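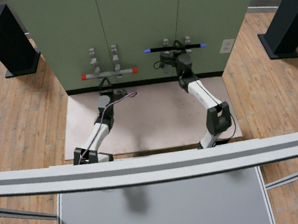

Pletstead Two-Arm Bench — demo days and visit booking

Home > Equipment > Two-arm benches > Visits

Item no. 2349-P
Availability: demo unit on site, order units built on request
Price: on quote

Open day 2026-03-05, doors 9:30, last run 4:00. Free, but book a slot please. Walk-ins get the back row.

What you'll see running

Bar hanging, the sim version. Two white arms side by side, one bar each, four gray hooks on a green wall. Gray bar with red caps on the left arm, black bar with blue tips on the right. The job is to get each bar up and seated on its pair of hooks. Sounds dull. Watch it once with the right arm coming in high and you'll see why we picked it — both ends have to land, and the gripper covers part of what you're trying to hit.

The sim runs on the big screen all day. Same task then goes on the real bench next to it, so you can compare. Ask to see a miss as well as a good run. We keep the misses.

Running order

9:30 Doors, coffee, badges
10:00 Short talk, Min-kyu Yoon, what the bench is for and what it isn't for
10:20 Bar hanging in sim, both arms
11:00 Bar hanging on the real bench
12:00 Lunch, not provided, sandwich place across the lot
1:00 Hands-on, groups of four, twenty minutes each
3:00 Bar hanging again for the afternoon crowd
4:00 Last run, then questions till we lock up

Times slip. If you only want the hands-on, come at 12:45 and skip the talk, no hard feelings.

What's on the bench

Two arms, matched pair, one gripper each
Bench with rail and floor mat
Hook wall, two hook pairs, hooks can be moved
Bars in two colors, spare caps in the drawer
Festance control software, one seat
Sim scene files for the bar task, yours to edit
Emergency stop, one each side

Not included: desk PC, monitor, delivery past the loading dock. Gilani grippers fit with the adapter plate, order seperately.

About the sim files

Scene comes ready to run. You can shift the hooks, swap which arm gets which bar, change the start pose. The demo set has 1,271 saved runs in it, mixed good and bad, sorted by date and not by result (sorry, on the list). Cables are modeled too, so you'll see them drape and swing on the arms. Turn that off if your machine is slow. On the demo laptop it's fine.

Export to the usual formats. Import from the older Govside scenes works for the walls and the hooks, bars need their grip points set again by hand. Ten minute job, there's a sheet.

Hands-on, read before you book

You drive one arm, our operator drives the other. Then swap. Start in sim, move to the real bench if there's time. Closed shoes, long hair tied back, no lanyards. Under 16s can watch but not drive. The floor by the bench is marked, stay behind the line while the arms are on.

Bring your own part if you want to try it in the gripper. Nothing sharp, nothing with liquid in it. Email a picture first so we can say yes or no before you haul it over.

Getting here

Pletstead, Unit 28, loading dock side. Front door is the tile showroom, not us. Park in the rows facing the fence. Step-free from the dock, ramp is on the left. Elevator not needed, everything's on the ground floor.

Booking

64 places over the day. Morning goes first, afternoon usually has room. Put your company name and how many are coming, and say if you want hands-on or just to watch. You'll get a confirmation the same day or the next one. Didn't get it? Check junk, then call the front desk.

Can't make it? Next open day is in November. Private demos on request, two hours, max six people, same bar task or one you bring — give us three weeks for that, we have to build the scene.

Questions we get

Can I buy just the sim files? Yes. Ask for the files-only quote.

Can I buy just one arm? Not on this item. See One-arm benches.

Do I need to know how to code? Not for the demo. For your own tasks a little helps.

Can I film? Sure, just keep other visitors out of it. No tripods by the line.

Is the demo unit for sale? Sometimes, at the end of the season. Get on the list with Min-kyu.

Downloads: bench spec sheet, floor plan with clearances, Gilani adapter drawing, visitor saftey sheet

Request a quote | Book a place | Back to Two-arm benches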